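Amerley Kpodo on plumbing, patience and the house at the end of the lane

By Tomos Prydderch
April 22, 2022

Amerley Kpodo trained as a plumber at twenty-six, after three years in a call centre. She now runs Kimen, a small firm that fits bathrooms and utility rooms, and she teaches an evening course for people who want to look after their own homes. I met her at her unit, where she was between a delivery and a phone call.

"I didn't grow up with tools," she said. "My dad rang a man. Everybody's dad rang a man. When I told him I was going to be the man, he laughed for a good while, then he bought me a pipe cutter."

Her first job on her own was a leaking waste under a kitchen sink. She charged too little and stayed until nine at night. The customer still calls her.

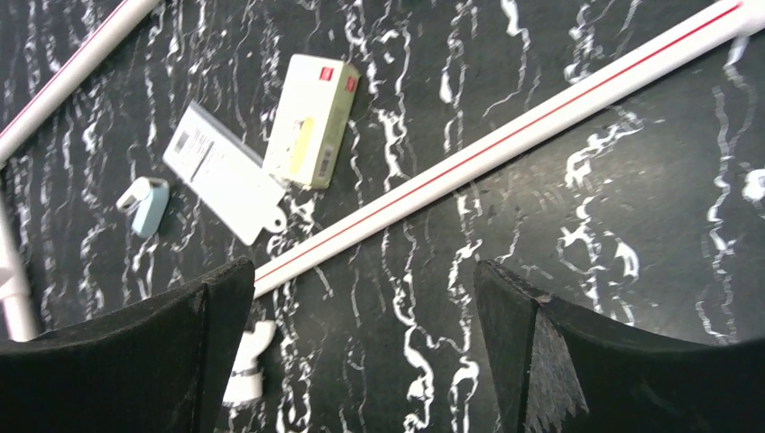 Most of her students arrive knowing how to turn off the stopcock and not much else. Kpodo starts them on waste pipe, which she says is forgiving and cheap to get wrong. They measure, mark, cut and clean the ends before any of it goes near a fitting. She likes a length with a line printed along it, such as the white pipe with the thin red stripe seen on the black marble-patterned top, as a beginner can use the stripe to keep two ends lined up while turning a bend. "You can draw your own with a pencil and a straight edge. I do that when it's plain. But if it's already there, use it."

The course runs for 4 evenings and costs less than a call-out. She keeps the group small. People ask whether she is putting herself out of work, and she says she has heard that question every term.

"The ones who learn a bit ring me sooner, and they ring me about the right thing. They can tell me where it's coming from. That saves me an hour."

We moved on to fashion, a subject she has views on. Customers bring her pictures saved on their phones, and she tries to find out what they want the room to do before she looks at any of them. 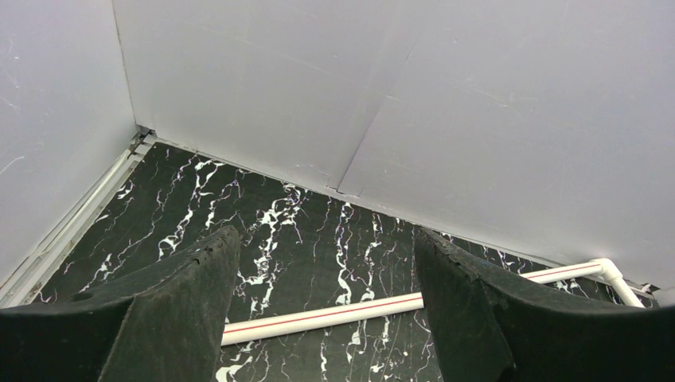
Dark bathrooms have been the big request for the past two years. Kpodo fitted one last July for a couple who had seen it in a hotel, and she warned them about limescale before they signed. Gloss black with white veins, and a hint of violet in them, looks smart on a sample and shows every splash in a hard water area. She asks people to take a large piece home, put it on the floor under their own light and leave it for a week. The couple did that and went ahead. "They love it. They also own a squeegee."

She buys most of her taps from Dal Bello, a family merchant two streets away, and her trays from Onusia. She has tried buying online and gave it up after a box of wrong fittings cost her a morning. At the merchant's counter she can open the packet and look.

Hiring has been harder. She took on an apprentice who left after a few months to drive a van, and she does not blame him. The next one stayed. Between them they finish 2 bathrooms a month, sometimes three if the walls behave.

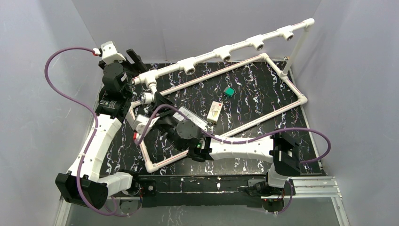

"Walls never behave in the old terraces," she said. "You take off the tiles and the plaster comes with them. I put a line in the quote for it now. I used to swallow the cost and feel sick about it."

The line is £400, and she gives it back if it isn't used. One builder told her this was soft. She has had no arguments over a final bill since she began doing it.

I asked about the part of the job that customers notice least. 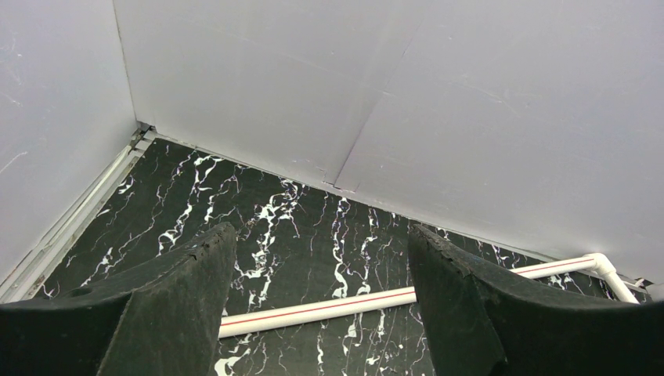
"Edges," she said straight away. She will spend half a day on the bottom few inches of a room, where the wall comes down to the floor and water tends to sit. A narrow white trim along the foot of a pale wall, against a dark floor, is the sort of finish she gets asked for, and it shows specks of dirt along its length. She would choose a plain one every time. Whatever the customer picks, she runs the sealant in one pass and tells them to keep off it overnight.

Her next project is her own house, at the end of a lane with poor water pressure and a bath the colour of avocado. She bought it from a retired couple through Jeteso, the local agents, and has so far replaced one tap. Her father comes over on Sundays to ask how it's going.

"He's offered to ring a man," she said.

The next evening course is full, but there is a waiting list at the unit. Bring old shoes.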